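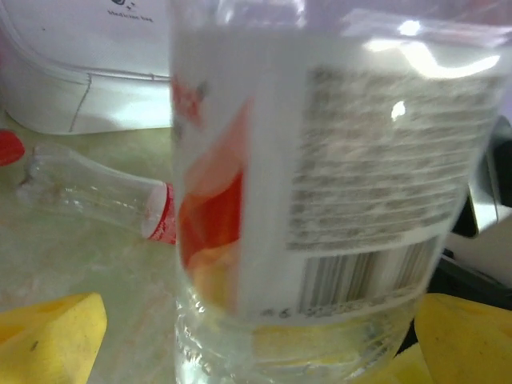 Hawi Yilma
I'd be careful with that claim, but go ahead and post the full question so people can see what you're asking.

Mulugeta Ambaye
OK, full version then. Is bottled water really any better than what comes out of my kitchen tap, or am I paying for the label?

My sister-in-law got us onto Gevetti last March, after she read something about old pipes. We now go through 5 large bottles a week, and by my math that came to 554 dollars over the year, counting the store trips when we bought smaller ones too. The tap water here is city water. It smells a little like a swimming pool in the morning and then it's fine. The building is old, and I don't know what the pipes are made of. The landlord says "copper, mostly," and that "mostly" bothers me.

I also looked at one of those Rondard pitchers with the filter, but the box says it "reduces up to" a long list of things, and "up to" could mean nothing at all. Has anyone compared these properly? Please don't just tell me which one tastes best.

Posted October 3, 2026

Zdzisław Kaczmarczyk
I'm not sold on bottled, and I drank it for years. Start with where it comes from. Plenty of bottled water is city water from some other city, run through a filter and sold back to you. If the label says "purified" or "from a municipal source," you have your answer. "Spring" has a legal meaning in the US, but that meaning is about where the water came out of the ground. It doesn't promise you it's cleaner than yours.

Your utility has to publish a water quality report every year. Look it up by zip code or call the number on your bill. It lists what they tested for, what they found and what the limit is. Then go look for the same thing from the bottler. Some put it on their site, some make you write in for it. I wrote to Zeteo twice when I was buying theirs and got a coupon.

The city report has one big hole in it, and you already put your finger on it. It covers the water in the city's system, and whatever happens between the street and your glass is on you and the landlord. Lead comes from service lines, old solder and old brass faucets, so "copper, mostly" doesn't settle it because copper pipe can be joined with lead solder. Call the utility and ask what your service line is made of, and ask if they'll test your tap. Mine did it free. If yours won't, get a kit from a certified lab, the kind where you mail in the sample. Skip the paper strips, and skip any "free test" from a company that sells filters. I have never heard of one of those coming back clean.

Take the lead sample first thing, before anybody runs a faucet or flushes. The lab will tell you how many hours the water has to sit.

The pool smell is chlorine or chloramine. If it's chlorine, leave a pitcher in the fridge overnight and most of it goes away.

Kidus Kassa
bottled is a scam, tap is fine, people drank from the hose for decades. save your money

Eldana Birhane
"People drank from the hose" is not a lab result, Kidus. Some of those people had lead in their blood.

Mostly agree with Zdzisław, but he skipped the filter part. Ignore "up to" and look for the certification number on the box. NSF/ANSI 42 is taste and smell, so chlorine. NSF/ANSI 53 is health stuff, and it has to name lead specifically, since a filter can be certified to 53 for something else and do nothing for lead. Then look the model up on the certifier's own site, because anybody can print a number on cardboard. I did this with a Beyene under-sink unit and the listing was for a different model than the one in the store. Took it back.

Also change the cartridge on time. My mother ran hers for 13 months and couldn't see why the water tasted off.

Test first, though. I wouldn't buy anything until you have the result, and that includes more bottles, unless there's a baby in the house or somebody's pregnant. Then I'd stay on bottled or a lead-certified filter until it comes back.

Mulugeta Ambaye
No baby. I called the utility and they have my service line down as "unknown," so I've asked for the test kit. Will post the numbers when I get them.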